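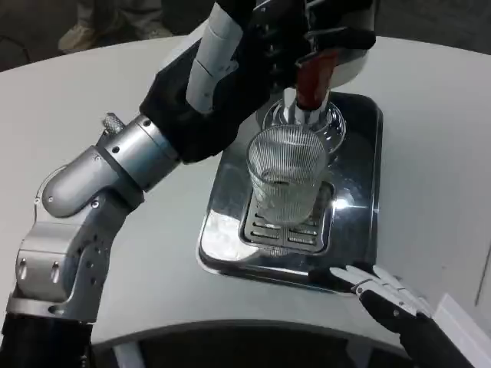

Danilo thinks the Amow descaler works and I should stop arguing with it. The boiler lines went through faster with it in May, he says, and the smell was gone by the next morning.

August 15, 2024

Maybe. In May we also swapped the inlet filter, and I can't find a line in this book saying which came first. So I'm treating the May result as worth nothing and starting over.

Setup: 2 offcuts of scaled copper pipe from the Floscombe job, same length, same bore. One in Amow at the label dose, one in plain citric acid, 40 g to the liter. Both held at 60 C, both weighed dry before going in. Tap water for both, from the same bucket.

First weighing: the citric piece lost more. Not by much, and our scale drifts if you lean on the bench, so I don't trust that either. Reweighed three times after moving the scale to the window sill. Same order each time.
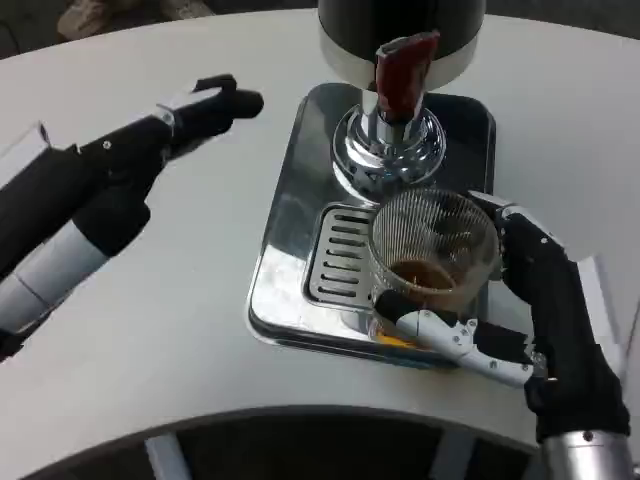

Dispenser tap and tray, glass with a little in it.

Hauwa points out the Floscombe pipe could be scaled unevenly along its length, which would sink the whole comparison. Fair. Next run I'll cut from one piece and swap ends.

The Ronditz leaflet says "visibly cleaner in one cycle." Visibly to whom? No weights, no water hardness, no temperature.

To do: hardness strips (we're out), check scale against the brass weight, ask Benedicta if Strömberg still has the old pipe rack. Do not order more Amow until the second run is written up.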